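Kitchen Assistant, Part Time
Amia Community Meals, Rulberg

Amia Community Meals is hiring a kitchen assistant for our weekday lunch program in Rulberg. We cook for older adults, families, and anyone else who wants a hot lunch at a low price. Our kitchen is on Bastos Street, behind the library, and it sends out 600 meals a week.

The job is 20 hours a week, five mornings, from 8 a.m. to noon. You would start in February. Pay is hourly and depends on experience. Staff eat lunch free on the days they work.

What you will do

Wash, peel, and cut fruit and vegetables
Portion soups, salads, and snack bowls
Label and date everything that goes into the walk-in cooler
Check deliveries against the order sheet
Wash pots and trays, sweep, and mop at the end of the shift

The cook writes the menu a month ahead. Much of the produce comes from Dena Farm, so the prep list changes with the season. Fall means a lot of apples and squash. In spring it is mostly greens, and they take longer to wash than new people expect.

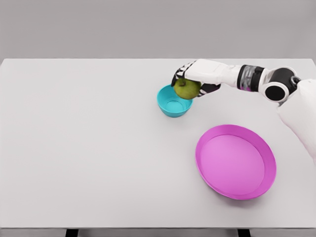

You do not need restaurant experience. You do need to be on time, follow a written recipe, and be able to lift 50 pounds. You will be on your feet for most of the shift. A food handler card is required within 30 days of your start date, and we pay the fee. Spanish or Portuguese is helpful at the serving window but is not required.

New hires spend the first two weeks working next to another assistant. After that you will have your own station, either cold prep or dishes, and switch every month.

The bus stops across the street. Parking behind the building is limited and goes to delivery vans before 9 a.m.

How to apply

Pick up a form at the front desk between 1 and 4 p.m., or mail a short letter to Amia Community Meals, P.O. Box 3446, Rulberg. Tell us where you have worked before, paid or unpaid, and which mornings you could come in for a two-hour trial shift. Trial shifts are paid. Please include a phone number. We call everyone we want to meet, and the job stays posted until it is filled.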